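Trivance Folding Dog Ramp

Home > Dogs > Travel and Car > Ramps and Steps > Drillberg Trivance

In stock. Ships folded, fully assembled.
Page updated 16th January

We have been waiting for a ramp like this for a long time, and now that it's on the shelf we can't stop showing it to people. The Trivance is a full-length folding ramp from Drillberg for dogs who can't jump into the car anymore, or shouldn't, or never learned how and don't intend to. It opens out to 80 inches, folds in half like a book, and locks with a latch you can work with cold fingers. It's long, it's steady, and it doesn't boom like a drum when a big dog steps on it!

That last part matters more than you'd think. Plenty of dogs who "hate ramps" really hate the noise and the bounce. They put one paw on, the thing rattles, and that's the end of ramps for the month. Drillberg put a rubber strip in the center hinge and rubber feet at both ends, and the change is easy to hear. Tap the Trivance with your knuckles and you get a dull thud.

Who it's for

Older dogs, first of all. If your dog has started putting his front feet on the bumper and then looking at you, he's telling you something. Stiff hips and sore elbows make the jump up hard, and the jump down is often worse, as all that weight lands on the front legs.

It's also a great help with breeds that are long in the back and short in the leg, with heavy young dogs whose joints are still growing, and with any dog coming home from surgery once your vet says ramps are okay. Please do ask the vet first. Some dogs need to be carried for a while, and no ramp is right for them yet.

And then there are the people. Lifting a big wet Labrador into the back of an SUV is a fine way to hurt yourself, and you have to do it all over again when the walk is done. We've had customers buy this ramp for their own backs and only admit it later.

The walking surface

The top is covered in a woven mat called Cimemura, and we love it. Most ramps have either sandpaper grit or carpet. Grit holds well but it's rough on pads, above all on older dogs who drag their back feet a little. Carpet is soft but it soaks up water and starts to smell, and muddy carpet is slippery. Cimemura sits somewhere in between. It has a low, open weave that nails can catch on lightly without snagging, and mud rinses straight through it with a garden hose.

The mat comes off. It's held by a strip along each long side, and you peel it up from the low end. Wash it by hand with mild soap and let it dry flat. Don't put it in the dryer - the backing will curl and it won't lie down again. Replacement mats are sold separately and fit every Trivance made so far.

There's a raised rail down each side. It's low enough that a small dog can see over it and tall enough that a wandering back foot bumps into it before it goes off the edge. Dogs with weak eyesight seem to use the rail as a guide, which is lovely to watch.

Length and slope

People ask us all the time if they can get by with a shorter ramp. For a low sedan seat or a couch, sure. For the back of an SUV or a pickup, go long. The longer the ramp, the gentler the climb, and a gentle climb is what makes a nervous dog say yes. We've seen dogs refuse a short ramp flat out and then trot up the Trivance in the same parking lot with their tail going.

If you have a small car and a small dog, have a look at the Landry instead. It's the short version from the same maker, with the same mat and the same feet, and it tucks behind a front seat. The Landry doesn't have the center latch because it doesn't fold, so it's even quicker to set down. It is not long enough for a tailgate.

Specifications

Length open: 80 inches
Weight: 17 pounds
Tested load: 200 pounds
Frame: aluminum, powder coated
Surface: Cimemura woven mat, removable
Feet: rubber, both ends
Latch: spring latch at center fold, one hand
Handle: webbing, on the long side
Color: slate frame, sand mat
Warranty: 2 years on frame and hinge

About that load figure: it's for dogs walking up at a normal pace. It isn't meant for people, coolers, lawn mowers, or two Great Danes racing each other to the back seat. Send dogs up one at a time.

Setting it up

Stand the ramp on its side and open it until the latch clicks. Give the center a push with your palm to be sure. Lay the end with the wide lip on the car and the end with the round feet on the ground. The lip should rest fully on the floor of the cargo area or on the bumper, with no gap for a toe to fall into.

Clip the safety strap to a cargo ring or the tailgate striker. The strap keeps the ramp from walking backward as the dog pushes off, and we think it's the best small feature on the whole thing. If your car has no ring within reach, loop the strap around a seat post.

Check the ground. Gravel is fine, grass is fine, smooth ice is not. On a steep driveway, park so the ramp faces uphill if you can, and the climb gets much easier for the dog.

Teaching your dog to use it

This is the part we get excited about, because nearly any dog can learn it, and it's fun! Start indoors or in the yard with the ramp flat on the ground, fully open. Scatter a few treats along it and let your dog find them. Don't call, don't pull, don't point. If only the front feet go on the first day, that's a good first day.

When your dog walks the whole length without thinking about it, raise one end onto something low and solid, like a porch step or a curb. Do this for a few days. Keep the sessions short and stop while your dog still wants more. Walk beside the ramp with the leash loose, on the side where your dog usually heels.

Then move to the car. Have a friend wait at the top with something that smells wonderful - cheese, cold chicken, whatever works. Going up is usually learned first. Coming down takes longer, as the dog can see the drop and wants to rush the last bit. Hold the harness (not the collar) and slow things down with a treat halfway.

A few dogs do better if the ramp is placed at the side door and not at the tailgate. We don't know why, but it's worth a try if you're stuck. It also helps to leave the ramp lying open in the living room for a week. Yes, you'll trip on it. Your dog will be napping on it by the weekend.

Do practice before you need it. A dog who learns the ramp while young and springy will use it without fuss when the stiff years come.

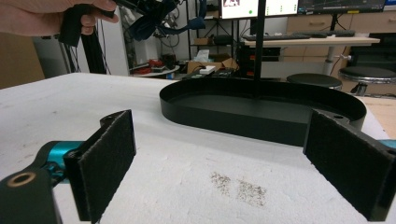

One owner, in a comment left on this page in July, wrote that her shepherd mix took to going up right away but leaped off halfway on the way down, every time, until she moved the treats to the very bottom and stood there herself. She also wished the handle were a little wider, and said the mat had held up through a summer of lake water and sand.

We passed the handle remark on to Drillberg. The current stock still has the original one. It's fine for a short carry from the garage, though with thin gloves you do feel the edge of the webbing. A bicycle grip pad wrapped around it works very well.

Care and storage

Rinse off road salt after winter trips, mostly around the hinge. A drop of light oil on the latch spring now and then keeps it snappy. Store the ramp folded and dry. If it lives in the car, lay it flat under the dog blanket or strap it upright along the side so it can't slide forward when you brake. Please don't leave it in the cargo area loose with the dog.

On hot days, feel the mat with the back of your hand before the first walk up. The sand color stays cooler than the black ramps we used to carry, but the metal rails can still get hot in full sun.

Common questions

Will it fit my car? If the cargo floor is flat and the opening is wider than the ramp, yes. Cars with a deep lip behind the bumper need the ramp set on the bumper itself, with a folded towel under the lip to protect the paint.

Can I use it for a bed or couch? You can, but it takes up most of a room. The Landry is the better choice indoors.

Can I use it for a boat or a dock? The frame won't mind fresh water. Drillberg doesn't recommend salt water, and the ramp does not float.

My dog is tiny. Is the mat too coarse? No, the weave is fine enough for toy breeds. Trim long foot fur so it doesn't tangle.

What about cats? We have one report of a very old cat using the Trivance to get onto a window seat. Make of that what you will!

What's in the box

Trivance ramp with mat fitted
Safety strap with clip
Spare rubber feet, one pair
Printed setup sheet

Replacement mats, feet and straps are on the Ramp Parts page. Returns are accepted on used ramps as long as the mat is clean and the latch works, and we'll happily swap a Trivance for a Landry if you find you guessed wrong on size.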